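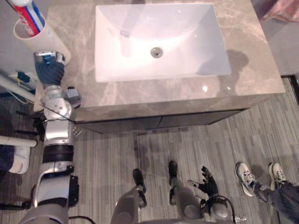
4.2 Bathroom tasks

The second group of tasks was carried out at a bathroom vanity. We used the Stasent home package as supplied by Stoltby, with the standard hands and the factory settings for arm speed. The package is sold for light household work, and the supplier's task list includes tidying a washbasin, moving toiletries and wiping a worktop. We tested the first two. Wiping was left out, as the cloth holder was not part of the kit we received.

Each trial began with the robot standing in front of the basin and ended when the operator pressed stop or the robot reported that it had finished. A trial counted as a success if the named object was in the right place at the end and nothing else had been knocked over. Touching the worktop with a finger was noted but not counted as a failure. We ran 294 trials in the bathroom over the whole of May, using the same scoring sheet as for the kitchen tasks in Section 4.1.

Figure 3. View from head height during the toiletries task. The left hand is close to the cup holding the toothpaste tube, while the right hand hangs low.

Of these trials, 38 failed. Most of the failures came at the approach, when the hand met the side of the cup before the fingers had opened far enough. Cups standing near the edge of the worktop gave more trouble than those set further back. The manual advises a clear margin at the front of the worktop, but gives no distance, and we think it should. In 7 trials the robot reported that it had finished while the tube was still in the cup. The Gronska software update, which we installed before the bathroom work began, is described by the supplier as improving this kind of check. We did not test the earlier version here and cannot say how much it helped.

Standing room was the other limit. The package needs space for both feet in front of the unit, and in a narrow room this leaves little for anyone else. Two people were present for every trial, as the safety sheet requires. A buyer living alone would have to set this rule aside, and the sales material does not mention it. Grímsdóttir, the firm that services the package, told us that a version of the sheet for single users was being written. We had not seen it when the trials ended.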